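Setting up your Dalano worktop water softener
By Elba Quiroga
October

Part 2: Finding a spot and running the first rinse

Right, so by now you've got everything out of the box and you've checked the bits against the list in Part 1. If the little bag with the spare washers is missing, have a look inside the salt drawer before you ring anyone (mine was wedged at the very back and I'd already written a cross email).

Choosing where it goes

I moved my Dalano twice before I was happy with it, so do have a think first. It's heavier than it looks once it's full. You want a flat bit of worktop within reach of the cold tap, and the supplied hose only stretches so far. A corner is lovely if you have one going spare, but leave a hand's width at the back or you'll never get to the drain plug.

Clear the surface and give it a good clean before you set anything down. I keep my brushes by the sink and they had to find a new home, which took longer than the plumbing!

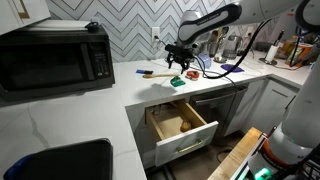 Small brushes on a marble-look worktop.

If your worktop is real stone, put the rubber mat down first. The salt won't do polished stone any favours, and a few stray grains under the feet will scratch when you shuffle the unit about.

CAUTION: Don't stand the softener over a dishwasher vent or next to the hob. The casing goes soft with heat and the lid stops closing properly.

Connecting the hose

1. Turn off the cold tap and unscrew the little filter on the end of the spout. Older taps can be stiff, so wrap a cloth round it before you go in with pliers.

2. Push a washer into the Tustar adaptor, flat side up. It sits snugly when it's right.

3. Screw the adaptor onto the tap by hand. Please don't use a spanner here, the thread is plastic and I've cracked one.

4. Click the hose into the adaptor and give it a gentle tug.

5. Push the other end into the inlet marked with the blue ring, as far as it will go.

6. Open the tap a quarter turn and watch both joints for drips. If one weeps, turn off, reseat the washer and have another go.

Note: if you've got a pull-out tap, the Tustar adaptor won't fit. You'll need the Fitzsimmons one, sold separately, and the steps are the same from there on.

The first rinse

Fill the salt drawer to the line with tablet salt (never table salt, it clogs). Put the waste pipe in the sink, hold the rinse button until the light blinks, and leave it to run for 30 minutes. The water comes out a bit brown to start with and smells faintly of swimming pool. Mine ran clear well before the end, but let it finish anyway.

Once the light goes steady, set the counter to 2,000 using the plus button. That's the number of litres before it asks for more salt. In a very hard area like Grosgate I'd drop it a good bit lower, and there's a table for that in Part 3.

Now pour yourself a glass, tip it away, and pour another one. The second glass is the one to test with the paper strip.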